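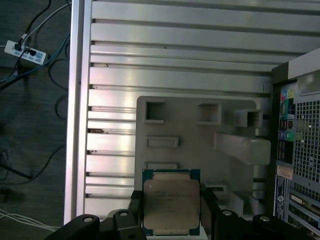
Desktop processor, held upright.

May, 6:40 in the morning

Up before the alarm again. The kitchen was cold enough for socks. I had the last of the rye bread with butter and wrote out a list for the day, then did things that weren't on it until nine.

The main thing to record is that the choir library is nearly done. I have been at it since the winter and I want to put down where it stands before I forget which boxes I've checked. There are 634 pieces in the catalog now. Of those, 97 are missing at least one voice part, mostly tenor. Rima Qudah thinks the tenors take them home and use them for grocery lists. I found one in March with "onions, bleach" on the back, so she may be right.

The old computer at home finally gave up two weeks ago and I lost three evenings of typing. I had a backup of everything up to the letter M. Fouad Khoury put a different machine together for me and brought it over on his lap in the bus. It is quicker than the last one and makes a low hum that I have stopped hearing. I retyped N through S and finished the S pile last night at 11:15. Schubert takes up a whole drawer. I don't know who bought so much of it and I doubt we have sung a third.

Drove to Brakdale at ten to pick up the Sayegh boxes. Mrs. Sayegh's son had them stacked in the garage next to the freezer. She directed the choir before Lizelle Makhubela and kept her own copies of everything, with pencil marks in all of it. Breaths, cuts, who was flat. One alto is called "the goose" on four different scores and I have been trying all day to work out which alto. He gave me coffee and wanted to talk about the roof. I stayed longer than I meant to.

The road back was slow at the bridge. They have one lane closed and a man with a sign. I ate the apple I was saving.

Went through the first of the boxes after lunch. Half of it we already have. The useful find is a full set of the Easter anthem we've been borrowing from Fivotside every spring, so that's one phone call I won't have to make. Also a folded program from a concert in the old hall, with 129 names printed in it, counting the children. I recognized maybe a dozen. My aunt is in the second sopranos under her maiden name. I put that one aside to copy for my mother.

The paper in the bottom box smells of mothballs and something else, maybe lamp oil. I've spread those scores on the spare bed with the window open. If it rains tonight I will have to get up.

Rehearsal at seven. Lizelle was in a good mood and started on time. We did the Tatitero songs from the beginning, and the third one is still a mess. The basses come in on the wrong beat after the key change and then slow down to wait for us – we are also wrong, so it nearly works. Karim Daher had a cough and sat out most of it with the score on his knees, turning pages for nobody in particular. Benjie Galang has moved up from the back row and is much louder than I remembered. Lizelle said the word "consonants" every time we stopped.

She asked me in the break when the catalog would be ready to hand over. I said the end of the month. That means T through Z plus whatever is new in the Sayegh boxes, and then the labels. I haven't decided about the labels. The printed ones peel off the folders by the following year and the handwritten ones stay on but my sevens look like ones. Rima offered to do them and her writing is better. I should say yes and stop thinking about it.

She is against moving the carols into their own cabinet, by the way. I am for it. We left it there.

Home by half past nine. Soup, and the end of the radio play, which I had missed the start of, so I don't know why the brother was in the well.

Left knee sore from the garage floor. Call the dentist tomorrow. Return the crate to Fouad. Ask my mother about the goose – she knew most of the altos from back then, and she'll tell me whether I ask nicely or not.

Window still open in the spare room. No rain so far.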